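Ticket 2809: Greifer rechts, Becher verrutscht beim Ablegen
Produkt: Zweiarm-Kit Brollesen, Software Clodico 2
Eröffnet: 17. August 2019
Status: in Arbeit

Erst mal: Das Kit macht richtig Freude! Auspacken, verkabeln, Clodico starten, und beide Arme waren sofort da. Offen ist noch das Absetzen neben dem Stifthalter.

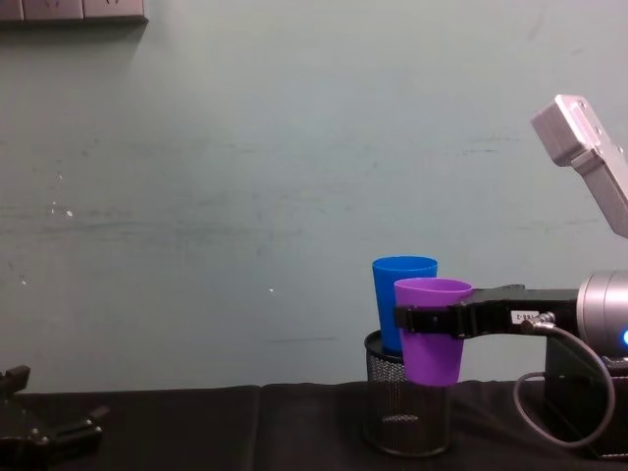
Muss nach einem Update neu kalibriert werden?
Nur wenn sich die Hauptversion ändert. Bei kleineren Updates bleiben die Werte erhalten.

Greifkraft jetzt auf Stufe 7, Haltezeit 2000 ms. Läuft deutlich ruhiger.
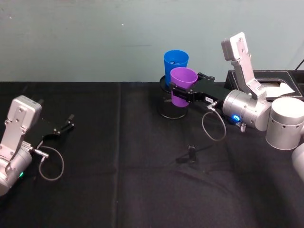
Clodico zeigt den Gelenkstatus inzwischen auch im Protokoll an, sehr praktisch — die alte Version konnte das nicht. Im Feld »LED Handgelenk« habe ich für rechts Blau und für links Grün eingetragen. Bitte prüfen, ob das zum Profil Mensah passt.

Als Nächstes teste ich das Profil Zoltcombe, mit langsamerer Anfahrt und

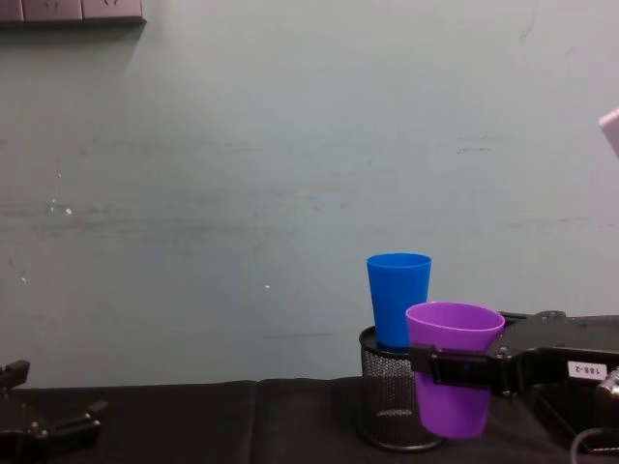 weicherem Öffnen der Finger. Das Protokoll hänge ich danach an. Falls es eine Vorabversion vom November-Update gibt, probiere ich sie sehr gern aus!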